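Call for participants: reading habits and print size in product leaflets

Bakalis is recruiting adults for a study of how people read printed instructions. The study compares 4 versions of the same leaflet, which differ in type size, line spacing and paper color. Results will be used to revise the Botamon leaflet series.

Who can apply
Adults aged 18 and over who read English daily. Reading glasses are permitted – bring the pair you normally use. People who have worked in printing or graphic design in the past two years are not eligible.

What is involved
One session of reading and short written answers, followed by a questionnaire completed at home. Large-print forms are available on request. We need 268 participants in total, drawn from some 2,000 households on the Mandunach mailing list and from open applications.

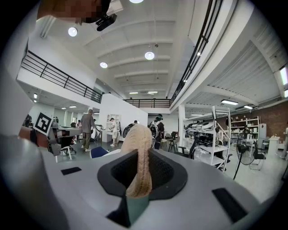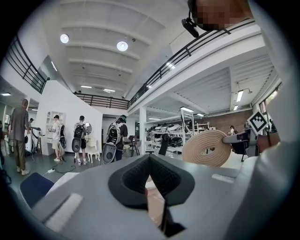 Do I have to finish both parts to be paid?
Payment is made in two halves, one after the session and one when the questionnaire is received. Participants who complete only the session keep the first half.

How to apply
Send your name, age group and a phone number to the Bakalis study desk by 19 January 2025. Applications received later go on a reserve list. Data are stored by Latix under a code number – names are held separately and deleted in November.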